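Does anyone still do ablations? Hukine plugging paper
Mar 24, 2020
Francine Girard
Trying to reproduce the two-arm connector result. They claim 29 of 35 insertions from 16 demos, a number I admire from a distance. 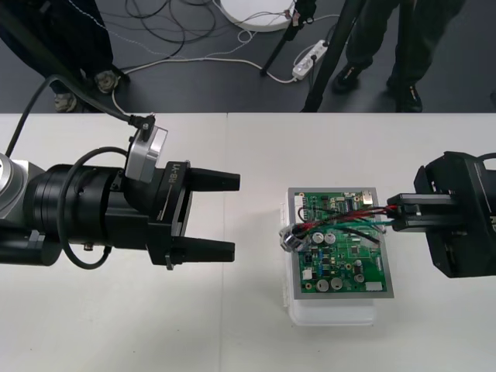 My policy manages the approach, then dithers like me at a buffet. Same learning rate, same colour jitter.

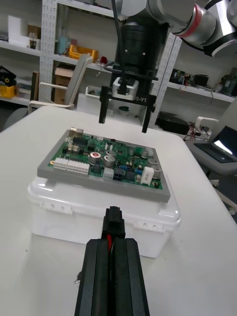
Does the wrist view matter that much?
It's most of the result. Drop it and the policy is guessing at the last centimetre.

Ansel Blackwood
Check your action chunks – mine were too long. Also, 35 trials is a thin basis for bragging. 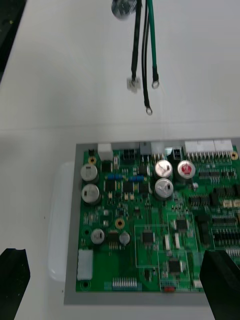 Wrist view, board in its tray

Telia
Just collect 1000 demos.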